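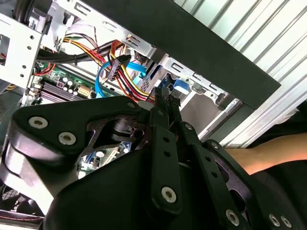
The Priswood Reclamation Centre resolved in October that its method for opening retired office computers should be taught to the arm by hand, and appointed a Demonstrator for the purpose. The Demonstrator was issued a stool, a locker and a schedule of 749 units. The manual required that the fingertips approach the blue connector by way of the drive cage, keeping clear of the light blue data cables, and that the Demonstrator refrain from conversation. Each approach was recorded under the heading Intent.

By demonstration 60 the arm had acquired the approach. It had also acquired the pause -- a short one, before the grip closed -- in which the Demonstrator customarily thought of the sea. The Centre wrote to Drokent for guidance on whether a pause constituted part of the task.

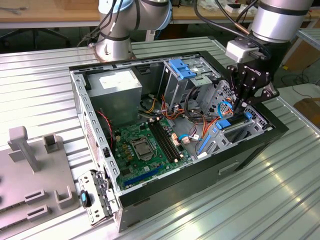
Drokent replied that hesitation could be removed at no charge, although in its experience the units that kept it broke fewer latches. The Centre noted the advice and retained the pause.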